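Sonton Housing Services
Resident Information
Home care and maintenance
Information Sheet 49: Care of Wood Floors
Last updated 2022-07-19

This sheet applies to residents of the Pimentel and Prosetti buildings, where wood floors are installed in living rooms, hallways and bedrooms. Kitchens and bathrooms in both buildings have tile floors and are covered separately. Residents of the 166 apartments concerned are asked to read the sheet before purchasing any cleaning product or placing heavy furniture.

Routine cleaning

Floors should be swept or vacuumed at least twice a week, and more often in entry hallways. A soft broom or a dry microfiber mop is suitable. Vacuum cleaners may be used with the brush roll switched off or with a hard-floor attachment fitted. The wheels of the vacuum cleaner should be checked for grit before use. A single grain of sand caught in a wheel can leave a long scratch.

Work along the length of the boards, starting at the wall farthest from the door. Move light furniture instead of cleaning around it. Dust that collects under radiators and behind doors may be removed with the crevice tool or with a dry cloth wrapped around a ruler.

Damp mopping is permitted once every two weeks. The mop must be wrung out until it no longer drips. Use plain lukewarm water or a cleaner labeled for finished wood, diluted as directed on the bottle. Any film of water still visible after a minute or two should be wiped up with a dry towel.

The following must not be used on wood floors:

Steam mops
Vinegar, ammonia or bleach, in any dilution
Furniture polish, oil soap or wax
Scouring powder, steel wool or abrasive pads
Rubber-backed or latex-backed mats

Wax deserves particular mention. Floors in both buildings have a surface finish, and wax applied over it prevents a later coat of finish from holding. Where wax has been applied, the floor may have to be sanded before it can be refinished, and the cost may be charged to the resident.

Keeping a cleaning record

Households in which several people share the cleaning may find a written record useful. A simple table with columns for the date, the room, the task and the person's initials is sufficient. Print it on ordinary paper and store it in a clear or translucent plastic sleeve, which will protect it from damp hands and splashes. Entries can be made on the sleeve itself with a wipe-off marker and copied onto the paper at the end of the month. 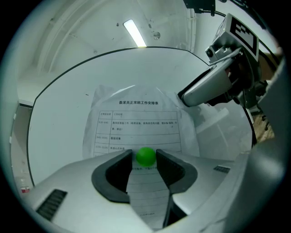
A printed sheet with ruled table lines, kept in a plastic sleeve.

The record should be kept where the cleaning supplies are kept. Sleeves that have been handled for a long time tend to crease along the edges, and dust settles in the creases; wipe them with a barely damp cloth or replace them. The sheet should not be taped to a finished door or to the floor. Tape adhesive softens in warm weather and is difficult to remove afterward.

Residents reporting floor damage will be asked when the floor was last mopped and which product was used. A copy of the record may be attached to the report.

Spills and stains

Liquids should be blotted immediately with an absorbent cloth. Do not rub, and do not push the liquid toward the joints between boards. After blotting, wipe the area with a cloth dampened in clean water and then dry it by hand.

Candle wax and chewing gum. Place ice cubes in a sealed plastic bag and lay the bag on the spot until the material becomes brittle. Lift it with the edge of a plastic card. Metal scrapers are not to be used.

Grease and cooking oil. Remove with a cloth and a small quantity of the diluted wood floor cleaner. Rinse and dry.

Crayon and pencil. A clean white eraser will usually lift light pencil marks. For crayon, use the diluted wood floor cleaner on a soft cloth and allow extra time.

Pet accidents. Blot, wipe with clean water, dry thoroughly, and inspect the boards the following day. A dark stain that remains after drying has passed through the finish and should be reported. Household remedies such as peroxide can lighten the surrounding wood unevenly.

Indoor footwear

Outdoor shoes account for most of the grit found on hallway floors, and residents are encouraged to place a shoe rack or tray beside the apartment door.

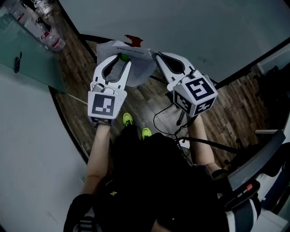
Footwear worn indoors should have clean, flexible soles free of embedded stones. Check the tread by running an old toothbrush along the grooves over a trash can or newspaper. Athletic shoes are acceptable on wood provided they are kept for indoor use, and households that own several pairs often find it easier to reserve one that cannot be mistaken for the others: neon yellow-green shoes with dark laces, for example, are easy to tell apart from everyday street shoes, and they stand out plainly against brown wood planks when left in a walkway. High heels and cleats should be removed at the door. Slippers with felt or soft rubber soles are suitable, although dark rubber may leave scuffs.

Scuff marks from soles can generally be removed by rubbing gently with a dry, clean tennis ball or a soft cloth. If the mark remains, apply a few drops of diluted cleaner to the cloth, never directly to the floor. Stop if the finish begins to look dull.

Mats should be placed both outside and inside the entrance door. Choose a woven or felt-backed mat for the inside and shake it outdoors weekly. Mats must be lifted when the floor is cleaned, and must be fully dry before they are put back.

Furniture and heavy objects

Fit felt pads to the feet of chairs, tables, beds and sofas. Pads with a peel-off backing are adequate for most furniture, but those on dining chairs should be inspected monthly and replaced when they become thin or begin to slide off. Clean and dry the foot before attaching a new pad.

Office chairs on casters require a hard-floor mat beneath them. Hard plastic casters may be exchanged for soft ones of the same stem size.

Heavy furniture must be lifted, with a person at each end. Where lifting is not possible, lay a folded blanket under the feet and pull slowly in the direction of the boards. Potted plants should stand on a raised support with a waterproof saucer. Glazed saucers placed directly on the floor may still trap moisture underneath.

Humidity and seasonal movement

Wood expands in humid weather and contracts when the heating is on. Narrow gaps that open in winter and close by early summer are normal and should not be filled. During August, when indoor humidity in both buildings is highest, residents are advised to run the bathroom fan for the full period after bathing and to keep laundry racks off wood floors.

Direct sunlight will change the color of the boards over time. Rugs should be moved occasionally so that the color changes evenly. Curtains or blinds may be closed during the brightest part of the day in south-facing rooms.

Reporting damage

The following conditions are to be reported to the Jernix maintenance desk without delay: boards that have lifted or cupped, soft or spongy areas, dark staining along an exterior wall, exposed nails, and splinters in any room used by children. Complete Form 501, available in the lobby of each building, and indicate the room and the wall nearest to the damage. Photographs may be enclosed.

Residents should not sand, stain or refinish any floor, or drive nails or screws into raised boards. Small surface scratches that do not catch a fingernail need not be reported. They will be addressed when the apartment is next scheduled for refinishing.

Related sheets: Tile and Grout; Window Condensation; Moving Furniture In and Out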